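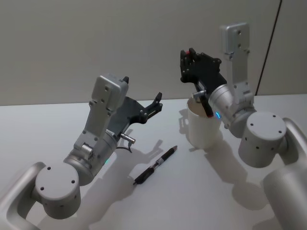

Tips from the bench: living with a pair of arms

When we first cleared the big table at the Nendmont workshop for the two-arm build, I thought the hard part would be the wiring and the programming, and that the rest would be a matter of plonking things down and getting on with it. Well! I have spent more evenings on tablecloths, tape and paper cups than I ever did on code, and my notebook has filled up with the sort of small household wisdom that might save somebody else a bit of bother. So I've typed it up, in no very sensible order, with a few additions from Ankica Nedeljković, who shares the bench with me and has a much steadier hand with a drill.

**The table itself**

Start with the tabletop, and be fussier than you think you need to be. Ours is plain white and matt, and I'd choose the same again. We began on an old kitchen worktop with a lovely glossy finish and every lamp in the room showed up in it like a little moon, which the vision software (we call ours Fluter, after the way it used to dither) took for all manner of things. If you can't replace a shiny top, a sheet of matt lining paper taped tightly under the edges will do for a few weeks, though it does get grubby at the elbows.

Wipe it down with a barely damp cloth and a drop of washing-up liquid, then dry it straight away. Don't be tempted by spray polish. I was, once, and the pens skated about for days.

**Bolting down**

An arm that's only clamped will creep. You won't see it go, but by the end of an afternoon it will be reaching for where the cup was at lunchtime. Ankica drilled ours right through the top and put a wide washer under every nut, with a dab of threadlock, and then drew round each base in pencil so we can tell at a glance if anything has shifted. Go round the nuts again after the first 20 hours of running, when everything has had a chance to settle. After that, once a month does nicely.

**Cables**

Leave more slack at the wrist than looks tidy. I like things neat and my first instinct was to strap every cable flat, and the poor thing pulled its own plug half out the first time it turned its hand over. A short, soft loop is what you want, just big enough to follow the wrist round and small enough that it won't catch on a finger. Before you fasten anything for good, switch the power off and move the joints gently by hand to both ends of their travel (if yours allow it, and do support the arm while you're at it), watching the cable the whole way.

Hook-and-loop ties are far kinder than plastic ones, and you can undo them for the tenth time without swearing.

**Things to practise on**

Please don't start with your good mugs. Paper cups are cheap and light, and a squashed one is no loss. Buy a long sleeve of them; we got 300 from the catering shop and I'm still working through the box. Pens and markers are a fine next step, being narrow and inclined to roll, and they teach you a great deal about how far your fingers really close. Put the caps on firmly first. Marker ink on a white tabletop will come off with surgical spirit if you catch it early, and I'd test a corner before going at it with any enthusiasm.

If a pen rolls when you don't want it to, a tiny blob of sticky tack underneath will hold it still. Take the blob away once the basic reach is working, or you'll be teaching the gripper to tug. 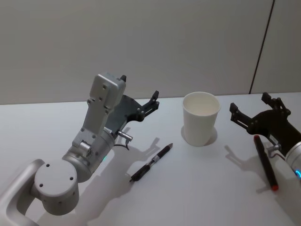 *Cup, pen and red-capped marker on the table between the two grippers.*

**Light and shadows**

Overhead light is pleasant to work in but it does throw shadows, and a dark finger-shaped shadow beside a dark pen can be a nuisance. Try a second lamp lower down with a bit of baking parchment pegged over the shade (LED bulbs only, please, as parchment and a hot bulb don't belong together). Draw the curtains too if you have a window. I lost most of a September to the afternoon sun before it dawned on me.

**Keeping fingers safe, yours I mean**

Keep the stop button where your hand falls naturally, and make everyone who uses the bench press it once before they begin. Long hair up, lanyards off, sleeves rolled. We keep a stool 700 mm back from the table edge and whoever isn't driving sits on it.

**Odds and ends**

- A soft paintbrush is best for getting dust out of the joints. Canned air only blows it further in.
- Keep spare screws in an egg box, one size to each cup, with the length written on the lid.
- Put both hex keys on a string. We had 2 the same size and still managed to lose them in one week.
- Write the date on a strip of masking tape whenever you change a gripper finger, and stick it inside the cupboard door.

Ankica wants me to add that tea goes on the windowsill and never on the table, and she's looking at me as she says it.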